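Wash a checkered tablecloth without wrecking it

Works on the cotton ones from Wendelano, most others too. Clear the table, shake crumbs outside.
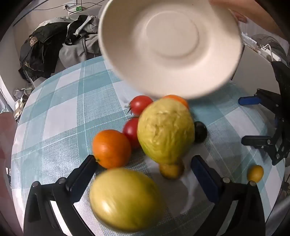
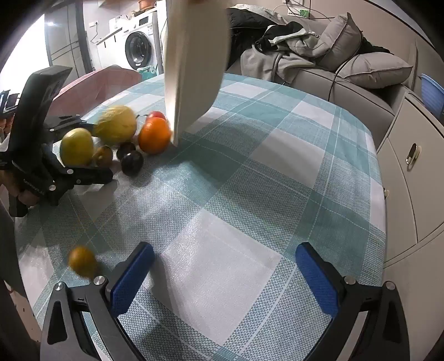
Check for stains first – easier dry. Fruit is the usual culprit, plums worst of all, and on teal and white checks the juice hides in the teal and shouts on the white. So look at both. Cold water from the back, 3 minutes. No hot water yet, it sets teh stain.

Then a 50 ml capful of detergent, cool wash, low spin. Skip softner. Hang straight away, iron while damp.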